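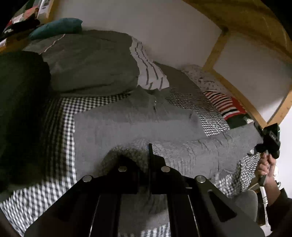

Grey bedding and a hand-held device at Hepburn.

Progress report to the Reltance fund: Grundine Amateur Radio Club, spring quarter

The Hepburn repeater is on the air, and has stayed there for most of the quarter. We logged 162 contacts through it, of which 109 were members asking each other whether it was working.

Of the Grindow antenna, less can be said. The mast is up. The planning office would like it 3 metres shorter, and we have replied in our politest handwriting.

The Foundation course filled all 30 places, helped by the free biscuits, which your grant did not cover. Coax did cost more than budgeted. Receipts are attached, including the legible ones.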